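The Second Phone

When Lucimara Frota came to the shop in Colmont, the rain was already inside her shoes. She put two phones on the counter, one beside the other, and both had the same gray back and the same small name under the camera: Matau.

"I bought one for me and one for my father," she said. "They told me they are the same phone. But mine is good and his is slow. Please tell me why."

I had been working for old Furtado only since November, and I wanted to look like a man who knows. I turned the phones over. I turned them again. Furtado was in the back room, eating his soup, and I did not want to call him for this.

"Maybe he has too many photos," I said.

"He has 30 photos. All of them are of his dog."

I opened the settings in both phones. The screens were equal, the batteries were equal, the version of the system was equal. Only when I went down to the last line did I find the difference. Her phone had 4 gigabytes of memory. Her father's phone had less, and also another processor, with a name I had never read before.

"Where did you buy them?" I asked.

She showed me the paper. It was from Grevosach, the big store near the station, dated Jun 4, 2019. Two phones, one price. The price was 374 for each, written very clearly, with a stamp. She had kept the paper all this time in a plastic sleeve, like a birth certificate.

Furtado came out then, with the spoon still in his hand. He looked at the paper for a long time.

"They sold the better one and the cheaper one with the same box," he said. "I have seen it before. The box has one small letter at the end of the name. Do you have the boxes?"

"My father has them. He keeps seeds in them."
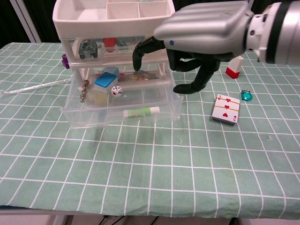

"Can you put more memory in his phone?"

"The memory is fixed to the board, so it has to stay as it came from the factory."

Furtado said this gently, and he put the spoon in his shirt pocket, where it left a little soup. Lucimara did not seem angry. She took her own phone and looked at it as if it had done something behind her back.

"He never complained," she said. "When I call him, he answers after 7 rings, sometimes more. I believed he was slow to stand up from the chair. I told him he must walk more. Every evening I told him this."

I did not know what to answer. I cleaned the father's phone with the cloth, although it was clean already. When I pressed the button, the dog appeared, a brown dog with one ear up, and it took so much time to appear that all three of us were waiting for it.

"I can remove some programs," I said. "It will help a little."

"No," she said. "Move his photos to mine, please. And the numbers he calls."

There were not many numbers. The first was hers, and the second was a neighbor. I moved everything, and then I moved her things to the slow phone, and it needed the whole afternoon. She sat on the stool beside the window and did not ask how long. Furtado made her tea and told her about his brother, who had also moved to the city and also called every evening.

When it was finished, she put the fast phone in the dry pocket inside her coat. The slow one she carried in her hand. At the door she tried it, to hear if it was working, and on the counter we could see her through the coat, a small light, ringing at once.

She let it ring a few times before she went out to the bus.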